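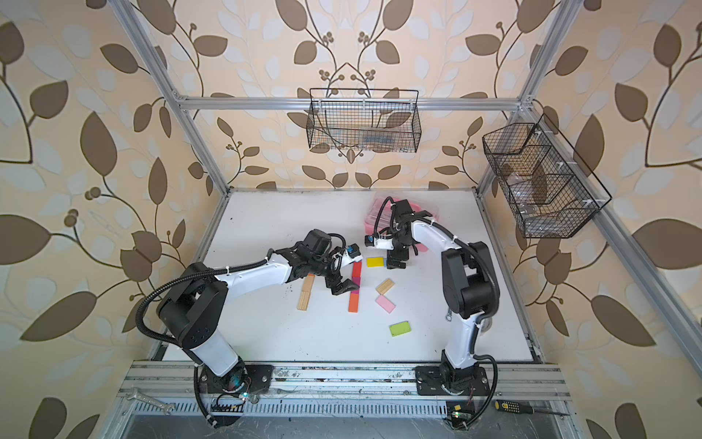 Ticket subject: Dark specks on white table top, coloured blocks in daily use
Product: Doritz white table top, plus Drukum block set
Opened by: Carter Hiebert
Status: Open

Hello all, and thank you for being so patient with me on the phone in June when I couldn't find my order number. I'm back with something smaller, but it has been nagging at me.

We lay the coloured blocks out flat on the white top, in lines and L shapes mostly, and then clear them and start again. Since we changed over to this top I keep finding little dark specks on it. They're tiny, and on any other colour I doubt I'd have noticed them, but on white they do shout a bit. My first thought was paint coming off the blocks. My second was the top itself, and my third (my wife's, really) was plain old dirt.

So far I have wiped it with a dry cloth, then a damp one, and then a damp one with a drop of washing-up liquid. Each time I did better than the time before, and each time there were more specks within a day or two. I can send the block set back if that's what is needed, though I'd be sorry to, as everyone is fond of the colours.

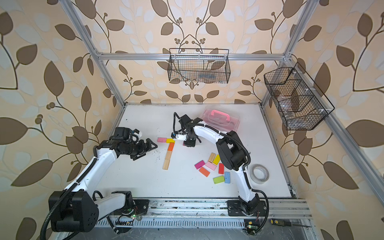

Mervin Ross: Hello Carter, lovely to hear from you again. Before anyone posts anything, could you try two things for me? Rub one of the red blocks and one of the plain wooden ones on a clean white cloth, 50 strokes each, and let me know if either leaves a mark. Then wipe one half of the top only and leave the other half alone, so we can see whether the specks come back evenly. Please don't use a scouring pad, however tempting.

Carter Hiebert: Right, I've done both, and I got rather carried away with the rubbing – 75 strokes on the red one before I remembered to stop. The cloth stayed clean. Same with the plain wood. So I think the paint is in the clear, and I apologise to it.

The half-and-half test was more interesting. The specks came back on the wiped side, but they seem to gather wherever the blocks have been,
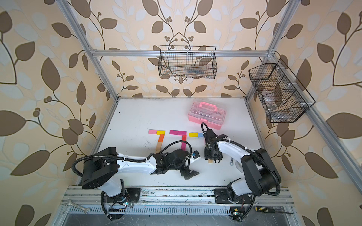
and there are a few smudges as well, which I hadn't mentioned because I'd assumed they were my own fingers. Some lift with a damp cloth and some need going over again.

I did wonder about the wallpaper too. It's the big brown leaf pattern, with berries, and it comes right down to the table. If it were shedding, though, I'd expect the mess to be along that edge, 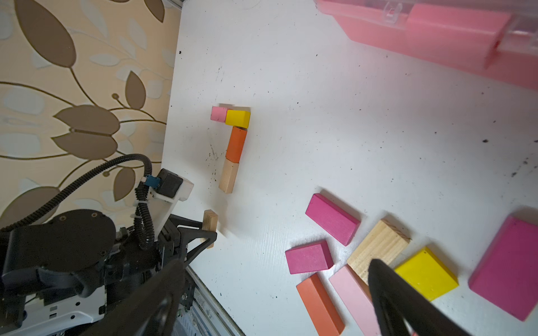
and I've now run the cloth along the join twice without picking up anything brown. I'm fairly happy to rule it out, which is a relief as I hung it myself.

One more question while I have you. Tymoshchuk sell a cleaner for white surfaces, and Forititz do a clear mat cut to size. Would either be safe on this top? I'd go for the mat, but only if the blocks won't slide about on it.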